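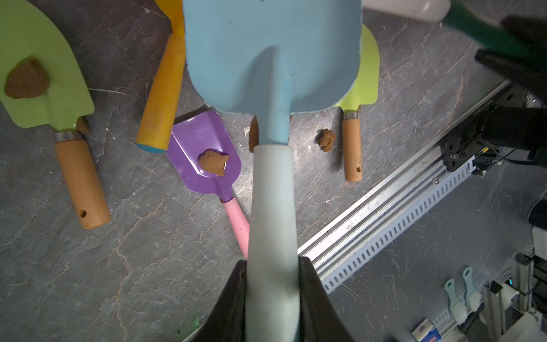 Zonura是Feststead市东南部一片街区的商业名称，由开发商Kordestani置业在推销该处住宅时提出，后来被部分中介、餐馆指南和地方报刊沿用。该名称没有行政效力，市政地图、邮政地址和选区划分中均不见使用。其范围在各种材料中互有出入，较常见的一种画法轮廓很像一把玩具铲，也就是浅蓝色的那种：一端是宽而方的铲面，两角略圆，另一端拖着一条细长的柄。“铲面”是旧仓储区，“柄”则沿电车线向南伸入Rarnness，把几条居民从未自认属于新区的街道也算了进去。

名称来源

开发商的宣传册称，Zonura是当地一处黏土坑的旧名，已有很久历史。这一说法至今缺乏佐证。市档案馆公开的地籍册中，该处只标作“南坑”或“砖场地”，早期电车站牌用的是“砖场街”。有地方史爱好者认为，该词可能是从邻近某农庄名称的误读演变而来，但所举的农庄与坑址相隔一条河，也没有给出误读发生的文献。较为平实的解释是，名称由广告公司拟定，历史是后来补上的。宣传册第二版删去了“已有很久历史”一句，改为“源自本地记忆”，没有说明是谁的记忆。

范围

目前流传的边界至少有四种。Kordestani置业自己就用过两种，早期的一种止于货运铁路，后来的一种越过铁路，恰好包括该公司随后买入的地块。房产网站的画法更宽，凡是步行可到电车站的房源都可以归入，而“步行可到”的标准由发布者自行填写。第四种见于一份餐馆指南，把北面的集市也划了进去，集市摊主协会曾去信要求更正，指南未作回应。

Rarnness一侧的居民对“柄”的部分意见最多。他们指出，同一栋楼的两套房子，一套挂牌在Rarnness，一套挂牌在Zonura，报价可以有明显差别，而楼道、水管和电梯故障是共用的。

交通
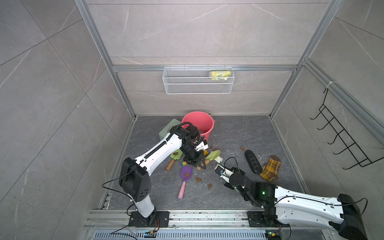 推广材料一再强调该区到市中心仅需17分钟。这个数字取自电车时刻表中最快的一班，起点算在最北的车站，既不计候车，也不计从“柄”的南端走到站台的时间。早高峰期间，该线在河桥前常与另一条线路抢道，时刻表上的行车时间很难作为依据。乘客团体曾自行记录过一个月的早班车，结果普遍慢于时刻表，不过记录者都是自愿报名的常客，样本偏向抱怨较多的人，这份记录同样不宜看得太重。

宣传中还有一座新车站。规划文件只写明“保留设站条件”，意思是铺轨时留出一段直道，没有预算，也没有工期。售楼处的沙盘上却摆着带雨棚的站台。市交通部门被问及此事时答复说，沙盘不属于其审查范围。

住房与价格

按照已批准的方案，该区将建成1244套住宅，分期交付。其中平价住宅的比例在各期之间可以“统筹调剂”，实际效果是第一期几乎全部按市价出售，平价部分推到最后一期，而最后一期的用地至今仍是停车场。支持者认为，市价住宅先行可以为后续筹资。这种做法在别处有过成功的例子，也有过后续地块被转手、承诺随之落空的例子，支持者通常只引前者。

常被引用的“五年租金翻倍”之说，追溯起来出自一篇房产专栏。专栏比较的是仓库改建前的旧公寓和改建后的带阳台新公寓，两者面积、装修和租约条件都不同，算不上同一种房子涨了价。同样，反对者所说“原住户已全部搬走”也站不住脚。仓储区原来住户就少，搬离最明显的其实是“柄”上的租客，而这部分变化究竟有多少应归因于改名，有多少应归因于全市租金上涨，现有资料无法分辨。可以查到的只有登记租约数，登记租约又不包括转租和合租。

评价

地方报刊早期的报道多用“下一个河岸区”一类说法，依据往往是新开了几家咖啡馆和一间陶艺工作室。河岸区本身在被称为成功案例以前，也曾连续多年被称为“下一个旧城”。以一个地区去预言另一个地区，所需的证据一向很少，预言落空时也少有更正。

市议会讨论过是否把Zonura列为正式地名。赞成一方提出的理由是导航软件已经在用。反对一方指出，导航软件的地名来自用户提交，提交者是谁并不清楚。议案后来搁置，街道标牌维持原样，只有Kordestani置业在自有地块上立了几块写有新名的石碑，其中一块立在Rarnness教区界石的正对面。

电车公司目前仍以“砖场街”报站。

参见

Rarnness
Feststead电车
地名商业化
仓储用地改建

本条目中关于成交价格的内容主要依据开发商及中介公布的数据，尚缺独立来源。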